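Trindlow data collection, household tasks
Minutes of the progress meeting, 9th December

Present: the collection team, two from Erkmont (training), one from Ejigu (site and equipment). Apologies from Trarero.

1. Previous minutes
Agreed, with one change. "Target met" under item 4 now reads "target reported as met".

2. Numbers so far
The team reported 300 runs of the clothing task. Erkmont asked how many were fit for use. 29 have been thrown out already, mostly for dropped garments, and a further batch is waiting for a second look. It was put to the meeting that a total which includes unchecked runs tells us very little. The team did not agree but will show the two figures separately from now on.

3. Clothing task, bedroom
The meeting went over the part of the task where the right gripper takes hold of a shirt on its hanger, close to the collar and shoulder. Erkmont's view was that a pinch at the edge of the cloth is fine for a person, who can feel it slipping, and that we have yet to show the model learns anything from it except where yellow tends to be. The team said the grip is the useful part and colour will sort itself out with more garments. Several present doubted this. There was also a question about the chrome rail, which throws bright reflections next to the hanger. No one could say whether this matters. It has been asked before and was not tested then either.
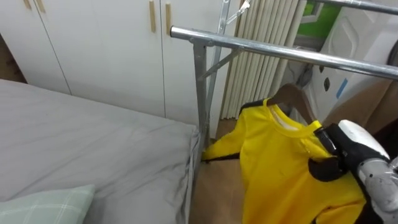 4. Variety
Six shirts are in use, all short-sleeved. Ejigu offered long sleeves and a coat. Accepted, though Erkmont noted that one bedroom is still one bedroom however many coats go into it. A second room was discussed and put off until January on grounds of cost.

5. Labels
Trarero's written note claims that labelling is consistent between operators. No figures came with it. The claim is not accepted until two people have labelled the same runs without seeing each other's work.

6. Actions
Team: split the run totals into checked and unchecked.
Ejigu: bring the extra garments; try a set of runs with the rail covered in matt tape.
Trarero: send the figures behind the note.
Erkmont: write down what would count as a failed result before the next training round.

7. Any other business
Request for a further operator. Not supported at present.

Next meeting in January, date to be fixed.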